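# Hand-held gripper: how much should I change the table between demonstrations?

**Zoriana Kushnir**, November 2022

I am collecting demonstrations with a hand-held gripper for a small project, we call it Garnow. The task is simple: take the bottle, put it on the coaster. 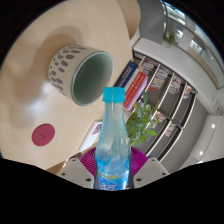 The policy will later run on an arm with the same soft fingers. My problem is with the variety of the data. In October I recorded 16 sessions, all of them in the same room of our office. In each session I made the same task again and again, and I moved only the bottle by a few centimeters. When we trained on this, the result was good if everything stood where it stood during recording. When my colleague put the cup on the other side of the bottle, the arm went toward the cup and stopped over it.

So I have three doubts and I would be glad for advice.

First, I do not know if I must change the whole place (other room, other table), or if it is enough to move the cup and the coaster. Going to another room costs me a lot of time because I have to ask for permission each time.

Second, the background. We have a bookshelf and a big green plant very near the table, and the lens is so wide that they are in every episode. One person in our group says to remove everything and hang a gray cloth. Another person says the opposite. I can do either, but I do not want to do both and lose two weeks.

Third, the label on the bottle. It has a strong pattern, blue and white waves with a yellow line. Is it possible that the model learns only this label? I thought about taking the label off in half of the episodes.

I use only the wrist camera, there is no second view. The episodes are short. I start with the fingers open and end when the bottle is released and the hand has moved back a little.

Thank you in advance, and excuse my English.

---

**Shona Menzies**

Your English is fine. I had the same trouble with mugs last year on a project called Temba, so I will tell you what we did and you can take what is useful.

Do not hang the cloth. If you train with gray cloth, you must also run with gray cloth, forever. The wide lens will always see furniture, people walking past and windows, and the model has to see many of these to learn that they do not matter. I would keep the plant and the bookshelf where they are for some sessions, and turn your own position for the others. If you stand on the other side of the table, the camera sees a completely different background, and you did not have to ask for any room. This is the cheapest variety that exists and for a long time we forgot to use it.

About the objects: what you describe with the cup is very typical. If the cup was always on the same side of the bottle, then for the model "cup" and "where the bottle is" are almost the same information. Please do the following before you think about new rooms:

1. Before every episode, pick up the cup, the coaster and the bottle, and put them down again in new places. All of them, also when it feels silly.
2. In some episodes put the cup between the bottle and the coaster, so that the hand must go around it.
3. In some episodes leave the cup out completely.
4. Change the direction you come from. Most people always come from the right because the right hand is comfortable.

We made sessions of 15 episodes and then a break. After that number my own movements became lazy and all the same, and you could see it when you plotted the paths on top of each other.

For new rooms, I would say yes, but later. We went to 7 different places in the end, and the first two or three gave the largest difference. A kitchen is good, because the light and the surfaces are so unlike an office.

One thing you did not ask. How do you start the episode? If the fingers always begin at the same height above the table, the policy becomes confused when the arm starts higher. Begin sometimes high, sometimes low, sometimes with the bottle at the edge of the view.

---

**Benedita Rebelo**

just buy more bottles

we had 16 kinds, from the supermarket, different caps and some without label. works ok. I would not spend time to peel the labels, it leaves glue and the glue sticks to the fingers

---

**Madalena Bragança**

I agree with most of what Shona wrote. I want to add some words about the label and about clear bottles in general, which were a difficult object for us at Adley.

A clear bottle changes its look with everything that is behind it and with the light. The parts which stay the same are the cap and the label, so yes, the model will probably lean on them. This is not always bad. If in the final use you will have only this one bottle, let it learn the label. If you want "any bottle", then you need other bottles, as Benedita says, and also different water levels. A half-empty bottle looks different and it also behaves different between soft fingers. It gives way when you squeeze, and the fingers close more than you expect. If you record the opening width of the gripper, you will see this in the numbers.

Also turn the bottle. I noticed that I always put it with the same part of the label toward me, without thinking. Now I give it a random turn each time when I set it down.

Be careful with the place of the grip too. If you hold always just above the label, the policy will want to hold always there, and a shorter bottle can be a surprise for it. I make some grips lower and some close to the neck, but I avoid the ones where the bottle swings.

And one practical matter: when an episode goes wrong, for example the bottle tips on the coaster, mark it at once. I keep a paper list next to me with the episode and one word. I tried to remember them until the evening and it did not go well. We keep the failed ones in a separate folder. If you drop the bottle a little crooked and then correct it in a natural way, keep this episode in the main set, because the correction is useful to learn.

---

**Zoriana Kushnir**

Thank you all. I will not buy the cloth. Tomorrow I start with the new placement before each episode and with recording from the other side of the table, and I will ask in the kitchen on our floor for one afternoon. Madalena, we do record the width, so I will check the half-empty bottle first. What do you do with episodes where the cup is touched by accident but the bottle still arrives correctly?

---

**Madalena Bragança**

If it is only a light touch, I put them with the failed ones. Otherwise the arm learns that pushing the cup is allowed.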